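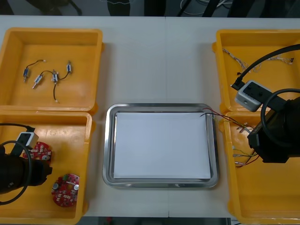
Reshma Venter wrote under my last controller review that she didn't care how the thing looked or how many extra buttons it had, she wanted to know whether her thumbs would hurt after two hours and whether the phone would fall out. Fair enough. I have tried to answer both for the Cedier Bae, a stretch-style game controller for phones that I've been using since July.

The Bae costs $52. That puts it in the middle of the market, above the no-name controllers that all seem to come out of the same mold and well under the big brands. Cedier also sells a cheaper one called the Priddale, which has a fixed-size cradle and no Bluetooth. I owned the Priddale for a year and will mention it where it helps.

Design and fit

The Bae comes in two halves joined by a sliding bridge. You pull the halves apart, set the phone in between, and let the spring close. It took both of my phones, one small and one large, without any trouble. The larger one fits with a thin case on. With a thick case it goes in, but the USB-C plug doesn't reach all the way and the connection drops if you shift your grip. I ended up taking the case off every time, and after a week I was tired of doing that.

The spring is strong. I turned the controller upside down over the bed and shook it, and the phone stayed put. On the Priddale I would not try that.

With my larger phone installed, the whole package weighs 406 grams on my kitchen scale. You notice it lying on your back. Sitting up with your elbows on something, you don't. The grips are matte plastic with a light texture on the rear, and they are deeper than they look in the store photos. My hands are on the large side and I still had room for my ring fingers.

Sticks and buttons

The sticks are the best part of this controller. They are full height, with a decent amount of resistance, and I had no drift at any point. The left one is set a little high, so reaching down to the directional pad means moving your whole hand. If you mostly play racing or shooting games that won't matter. For older platform games it's annoying.

The face buttons are quiet and a bit soft. They register every press, but you don't get much of a click to tell you so. The shoulder buttons are the opposite, loud enough that I was asked to stop using them in the same room as the TV.

The triggers are analog, and they worked properly in the two racing games I tried. There are two extra buttons on the back that you can assign to anything. I set them to jump and reload, kept hitting them by accident for three days, and then turned them off. Anathi Cele borrowed the controller over a long weekend and liked them so much that she asked me why I wasn't using them, so take my opinion there for what it is.

As for Reshma's thumbs question: two hours is fine. Past that I start to feel it at the base of the right thumb, which is the same as with every phone controller I've owned. A regular full-size gamepad with the phone on a stand is still more comfortable.

Connection

Plugged in over USB-C, there is no delay that I can feel. I played a rhythm game on it at the hardest setting I can manage and my scores were in line with what I get on the touch screen.

Bluetooth is less good. It pairs quickly and it reconnects most of the time, but there is a small lag, and in the rhythm game I was late on everything until I changed the offset in the settings. For turn-based games or anything slow, go ahead and use it. It is also the only way to use the Bae with a tablet, which won't fit in the cradle.
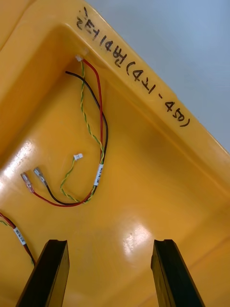 Battery life only matters in Bluetooth mode, as the wired mode draws from the phone. Cedier says 15 hours. I got 12, with the lights turned off and the vibration set to low. That is enough for a week or more of evening play for me. Charging is through a port on the bottom right, and you can charge the phone through the same port while playing. It charges slowly, though. During a heavy game my battery level stayed where it was and did not climb.

The app

You need the Prirkcombe app for firmware updates and for mapping the rear buttons. It asks for an account, which I don't think a game controller should need. Once you are past the sign-up screen it is simple enough. You can adjust the dead zone on each stick, change how far the triggers travel before they register, and save profiles for different games. The profiles are stored on the controller itself, so they carry over if you switch phones.

One firmware update failed halfway on my first try. I unplugged the controller, closed the app, and started again, and it went through. After the update the Bluetooth reconnected faster, so it's worth doing.

What I'd change

A deeper USB-C plug, or a second one in the box, would fix the case problem. I'd also like a headphone jack. The Priddale has one, and leaving it off the more expensive model makes little sense to me. There is no pouch or cover included either, and the sticks poke out far enough that I worry about them in a backpack.

Should you buy it?

If you play with the phone out of its case, or with a thin one, the Bae is a solid controller for $52 and I'd pick it over anything else I've used at that price. If your phone lives in a thick case, look elsewhere. And if you only want something for card games and the odd platformer, the Priddale has the better directional pad and you will save some money. I'm keeping the Bae for racing games and passing my Priddale on to Anathi, who still hasn't given the other one back.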